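Week 5 notes – email lists and segmenting

Read before Thursday. Slides go up later, sorry, still fixing them.

Recap: owned vs. rented audience. Followers = rented. Email list = owned. Platform changes its feed, your reach drops. List stays with you.

Segmenting. Splitting the list so people get mail that fits them. Common splits:
- by purchase (never, once, repeat)
- by last open
- by where they signed up

Start with 2 segments. Most small brands never get past that and do fine.

Case: Bernwood, garden tools, online only. 182 subscribers at the start, one newsletter to everybody. In February they split off repeat buyers and wrote them a seperate mail, shorter, no discount. Unsubscribes went down in that group. Did sales go up? Hard to say, spring was coming anyway. Keep this in mind for the essay – timing muddies everything. 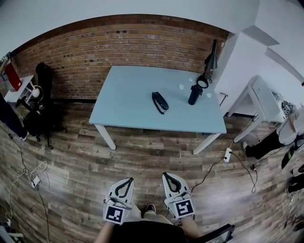

Adhiambo Bakilana wrote back on the class board that the discount is the real question here, and that repeat buyers might have stayed on the list no matter what they were sent. Fair point. You would need a holdout group to know, a handful of repeat buyers who keep getting the old mail. Bernwood didnt do one. With a list that small it wouldn't have told them much.

Second case, Hamley (bike bags). Cleaned the list first, removed 132 dead addresses, then segmented. Open rate jumps when you do this, so careful – same people opening, smaller number underneath. Report clicks too.

Terms to know: open rate, click rate, bounce (hard / soft), holdout, double opt-in.

Homework: pick a brand whose mail you get. Save 2 mails. Guess which segment you are in and why. One page, bring it printed.

Lesia Skoryk has the Goossens reading if you missed it. Chapter on subject lines only, skip the rest.

Next week: welcome series, how many mails is too many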